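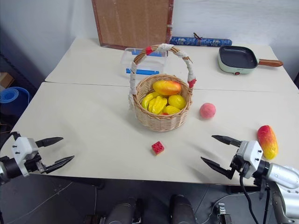 **Chamado 1358: áudio cortando na Rádio Mondden**

Aberto em 9 de abril de 2018. Prioridade: 2

**Sintoma:** a transmissão cai 4 segundos depois da vinheta do programa de calipso. No estúdio de Fesosville o retorno continua normal.

**Testes**
- Troca do cabo da mesa: sem efeito.
- Buffer do codificador em 100: o corte continua.
- Vinheta retirada da lista: transmissão sem queda.

**Causa:** arquivo salvo com taxa de amostragem errada, em uso desde novembro.

**Situação:** vinheta reexportada. Falta testar no link de Sturnbridge.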